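Version note: this card covers the September release of the Irnton Household Linen Set. It replaces the earlier card in full.

# Irnton Household Linen Set

## Summary

The Irnton Household Linen Set is a collection of recordings and written notes on the handling of ordinary household linen: sheets, pillowcases, duvet covers, tablecloths and towels. It contains 355 sessions. Each session follows one piece of linen through one activity, such as finding a corner, lifting a fold, spreading the piece on a bed or folding it for the cupboard.

The set was prepared at the Irnton linen room and is maintained by the Sampaio Textile Archive. It is intended for persons and institutions studying how large, soft pieces of cloth behave when they are picked up, moved and put away.

## Contents of the release

| Folder | Contents |
|---|---|
| `sessions/` | Recordings, one subfolder per session |
| `notes/` | Plain text notes, one file per session |
| `linen/` | The linen register, with size, weave, weight and laundering history |
| `terms/` | The glossary used by annotators |
| `licence/` | Terms of use |

Session numbers are not consecutive. Numbers belonging to withdrawn sessions have been retired and will not be issued again.

## The linen

All pieces were bought new or received from the Rusesstead guest house when its stock was renewed. Pieces from Rusesstead had been in regular use and are softer than the new ones. The register marks them with the letter R.

The following kinds are represented:

- flat sheets, single and double
- fitted sheets, double only
- pillowcases, plain and with a flap
- duvet covers with buttons
- tablecloths, square and oblong
- bath and hand towels

White and pale colours predominate, as they did in the stock from which the pieces came. Users who require patterned or dark cloth will find 14 such pieces in the register and should not expect them to be evenly spread across the activities.

Every piece was washed at least once before its first session. Pieces were line dried indoors and were not ironed unless the register says otherwise. No fabric softener was used on the new pieces. The earlier treatment of the Rusesstead pieces is not known.

## Activities

Activities are recorded under the following headings. The heading is given in the first line of each note.

1. **Gather.** The cloth is taken up at one place, away from any hem.
2. **Find corner.** A corner is located and brought clear of the rest.
3. **Spread.** The piece is laid out over a bed or table.
4. **Smooth.** Creases are drawn towards the nearest edge.
5. **Fold.** The piece is reduced to its cupboard size.
6. **Stack.** The folded piece is placed on others of its kind.

Folding follows the Irnton house method. Sheets are folded lengthwise twice, then crosswise until the piece fits a shelf 16 inches deep. Towels are folded in three lengthwise and once across. Fitted sheets are folded with the corners tucked one inside another; where the result was uneven, it was left uneven and the note says so.

## Notes and vocabulary

Annotators wrote the notes in complete sentences, using the glossary in `terms/`. The words most often misunderstood are set out below.

**Fold** means any place where the cloth doubles over, whether or not it was made on purpose.

**Ridge** means a raised fold that stands away from the cloth around it.

**Crease** means a line that remains after the cloth has been opened out.

**Hem** means a sewn edge. The word is never used for a folded edge, however straight.

**Pinch** means a hold on a small amount of cloth between two points.

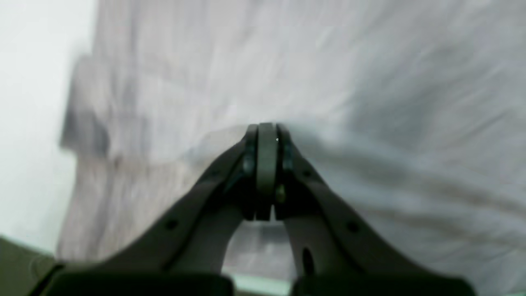 The distinction between a ridge and a crease gave rise to most of the disagreements recorded during annotation. A ridge disappears when the cloth is released or pulled flat. Shading alone was not accepted as evidence of a crease, particularly on white sheets, where soft grey tones may come from a gentle slope in the cloth. If two annotators could not agree, the note uses the word "fold" and gives no further detail.

Notes written before June use "tuck" for what is now called a pinch. These have been left as written.

## Known limitations

- Close views of large sheets often contain no hem or corner. The kind of linen cannot be judged from such views and should be taken from the register.
- Rapid movement of cloth may appear blurred. These sessions were kept.
- Fitted sheets are few in number, and elastic edges are poorly represented.
- Weights were taken on a kitchen scale at Irnton and should be treated as approximate.
- The linen room has a north-facing window. Sessions recorded in the late afternoon are noticeably dimmer.
- Wool blankets and quilts are outside the scope of the set.

## Recommended use

The set is suited to the study of folding and spreading, to the comparison of new and worn cloth, and to work on the wording of household instructions. It is not suited to grading the quality of textiles or judging cleanliness. Faint marks on older pieces have not been recorded.

Users who wish to divide the set should do so by piece of linen, using the register number. Division by session will place the same sheet on both sides.

## Access and terms

The set may be used for research and teaching. Redistribution of the complete release requires written permission from the Sampaio Textile Archive. Extracts of up to 200 sessions may be shared within a single project, provided that this card and the linen register accompany them.

Please cite the release as:

> Sampaio Textile Archive. *Irnton Household Linen Set*, September release.

## Maintenance

Corrections to notes are collected and issued together with the next release. Requests should state the session number and the sentence concerned. Questions about the register are dealt with by the Jakidden office, where the linen is now stored. Pieces may be examined there by arrangement, in the mornings only.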